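Moving a small shop's stockroom records off paper, a thread. We sell replacement parts for garden pumps and had 1,653 items on index cards until this spring.
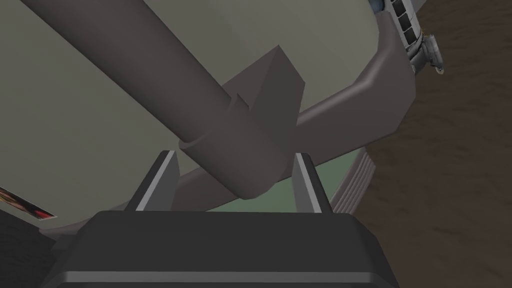
A cylindrical link with a block-shaped bracket on top. Rendered, gray-brown.

1/ We looked at two programs, Fitum and Trosta. Fitum had the better search. Trosta let us print shelf labels without paying extra, so we went with Trosta.

2/ Before typing anything in, we threw out cards for parts we no longer carry. That was 676 cards. Do this first. I started typing before we did it and lost two evenings.

3/ Pick one way to write sizes and stick to it. We had "3/4 in", "3/4 inch" and "0.75" on cards for the same fitting — search treats those as different things.

4/ Supplier codes go in their own column. Bellach changed all of theirs last November and I had them mixed into the item names. Fixing that took longer than the labels did.

5/ We label shelves left to right, top to bottom, with a letter for the bay. Gaskets stay in drawers. The drawers got 3 extra bays to themselves.

6/ A full count is still slow. We now count one bay every morning before opening and correct the number on the spot.

7/ The old cards are in a box under the counter. I've gone back to them for notes on the discontinued Gumede valves, which I never typed in. I'll add those next, then start on the hose fittings.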